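Keketti opens its doors for an afternoon of table clearing

Local news

Visitors to the Keketti workshop in Rerkby were given a chance to see how household robots are taught when the company held its first open afternoon in November. The doors opened at 2pm and the last guests left shortly before six.

Keketti moved into the former furniture showroom on Sutherland Road last spring and employs 14 people there. Its main project, called Leleo, is a robot meant to help with small jobs around the home, beginning with laying, clearing and wiping a table. The company does not sell anything yet and says it has no date for when it will.

Most of the afternoon was given over to demonstrations on the main floor. Members of staff used a pair of hand-held grippers to pick up and move plates on a small table, while guests stood round and asked questions. The grippers are worked by hand, and the movements are recorded so that they can later be used to train the robot. 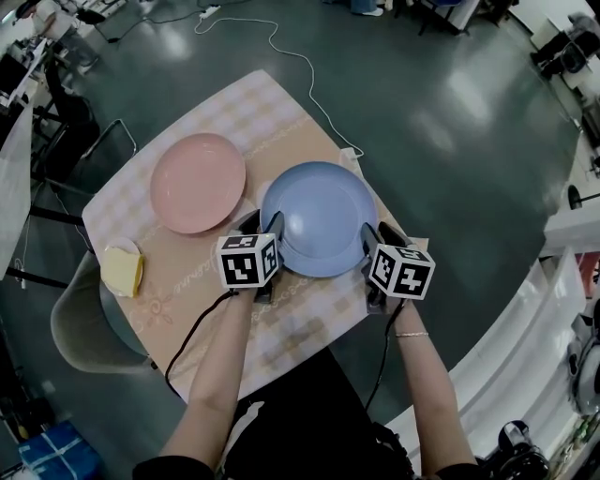 Lise Cormier, who runs the training work at Keketti, told visitors that plates had given her team more trouble than anything else so far. Cups have a handle or a side to hold, she said, but a plate lies flat and has only a thin rim above the cloth.

"People do it without thinking," she said. "They tip it up a bit with one finger, or slide it to the edge. We have to show the robot each of those ways, and we have to show it many times over."

Her team had saved 3410 recordings by the end of October. Each one covers a single task from start to finish, and a recording is thrown away if the person doing it stops halfway or changes their mind. Two plates and a checked tablecloth may look like a simple set-up, she added, but the pattern on a cloth can make it harder for a computer to tell where a plate ends.

Guests were then invited to try the grippers for themselves, in groups of 8. Several found it harder than they had expected -- the most common complaint was that the hands feel much further away than they are. One visitor, a retired school cook from the other side of town, asked whether the robot would ever manage a stack of dinner plates with gravy on them. Ms Cormier said it would be some time before she let it near gravy.

There were also questions about privacy, and about what happens to recordings made in people's own homes. The company said all of its recording is done in the workshop for now, and that anyone taking part in home trials would be able to see the recordings first and ask for them to be deleted.

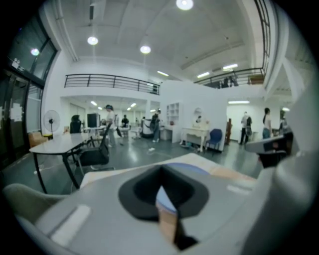
Reading time: 3 minutes

Home trials are planned for next year. Keketti is looking for 12 households in and near Rerkby that are willing to have the team in for one morning a week -- flats as well as houses, and with or without children. No technical knowledge is needed. Homes with narrow kitchens are of particular interest, as the workshop has far more floor space than most people have to cook and eat in.

Asked about jobs, Ms Cormier said the firm expected to take on more people to make recordings once the trials begin. The work is part-time and training is given. She said that steady hands were useful but patience mattered more, as the same plate may be moved from one side of a table to the other for most of a shift.

The ground floor is all on one level from the street door. Parking on Sutherland Road is limited, and several guests on the day had to leave their cars at the station and walk back.

A second open afternoon is expected in the spring, when the company hopes to show the robot itself clearing a table. Places will be free but will have to be booked. Households that want to be considered for the trials can leave their details at the Keketti front desk on any working day before 4pm.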